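首页 目录 上一章 下一章 习题 附录

第四章 汽车座椅面料与内饰包覆

坐进一辆车，手最先碰到的往往是内饰。方向盘的缝线、门板的扶手、座椅侧翼微微隆起的那一条边，这些地方天天被摩擦、被日晒，也最容易暴露一辆车的年纪。前三章讲了车身钣金、密封件和隔音层，从这一章开始，我们终于要动手做看得见、摸得着的部分了！

内饰包覆的有趣之处在于，它一半是材料学，一半是裁缝手艺。同一块面料，铺在平板上服服帖帖，换到座椅头枕那样的双向曲面上，就可能起皱、起拱，甚至把缝线撑开。初学者常以为这是胶没涂好，拆下来重粘一遍，结果褶子还在老地方。多数时候毛病出在更早的一步：下料之前没有弄清面料往哪个方向肯伸长，伸长以后又能不能缩回来。

本章的主线是一辆旧旅行车的整车内饰翻新，车型代号 Berex，原厂座椅用的是平纹织物，门板用的是压花人造革。我们会跟着这辆车，从拆座套、拓纸样一路做到最后一道蒸汽整形。读完以后，你应当能独立为一只前排头枕制版，并且说得出每一条缝份为什么留在那里。
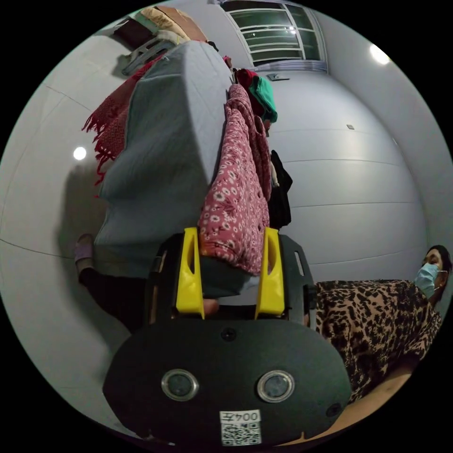 面料的第一项检验是手感与垂性。把布料提起一角，让它自然下垂，看褶子是硬挺地支着，还是顺着重力柔和地落下去。垂性好的布容易贴合曲面，但裁剪时也容易跑形，划线前要先平放一段时间，让它松弛下来。花布还要多考虑一层：像图中这种粉色花卉图案的布，用在座椅上时必须先定花位，左右两只座椅的主花要落在同样的高度，坐垫与靠背交接处的花纹也要尽量接得上。对花会增加用料，报料时要把一个完整的花回计算进去，别等裁到最后一片才发现不够。另外，服装和家居用的花布不能直接拿来包座椅，耐磨、阻燃和耐光三项都要另行确认。

第二项检验是伸长。机织物沿经向和纬向通常都比较稳定，斜向却能拉开不少；针织物则各个方向都有弹性，横向往往更大。做法很简单：在布样上画一个正方形，分别沿三个方向轻拉，观察它变成什么形状，松手后再量一次残余变形。请一定亲手做一遍，拉过十来种布之后，手指会比尺子先告诉你答案，那种感觉非常过瘾。

第三项检验是耐磨。本章附带的练习数据来自 Rirnness 试样组，共 467 块小样，涵盖织物、人造革和超纤三大类。数据表里每块小样都记有克重、背衬类型和起毛等级。分析时先按背衬分组，再比较起毛等级，你会看到背衬的影响大得出人意料。复合海绵背衬的布手感饱满，缝合时却要加大针距，否则针孔太密，会沿缝线撕开。

说到缝合，本章使用两种线迹：平缝用于隐藏的拼接，双明线用于外露的装饰边。双明线要求两条线始终平行，转角处尤其考验耐心。建议先在废料上练直线，再练圆角，最后才上正式裁片。门板部分会用到 Lo Presti 纸样，其中编号 772 的扶手片弧度最急，我们把它留到 4.6 节单独讲。卡扣和嵌条的安装则放在 4.7 节，以 Flerkine 卡条为例，顺带讨论旧卡座断裂后的补救办法。

学习本章前，请准备好以下用具：划粉、软尺、拆线器、长刃裁剪刀、U 形钉钳，以及 2 块边长相同的布样，一块机织，一块针织。如果手头有报废的旧座套，千万别扔，沿缝线完整拆开，就是一套现成的纸样教材。拆的时候在每片背面标上位置和经向箭头，再在接缝处打对位记号，后面制版时会反复用到。

4.1 面料的经向、纬向与斜向

先从最基础的辨认开始。拿起一块机织布样，找到布边，与布边平行的就是经向。如果布边已经裁掉，可以双手捏住布样轻拉，一般伸长较小、声音较脆的方向是经向。把这个方向用划粉标在背面，然后翻到练习 4-1，按表格逐项记录你的布样。

本网站使用 Cookie 以改善阅读体验。继续浏览即表示您同意我们的 Cookie 政策。 接受 设置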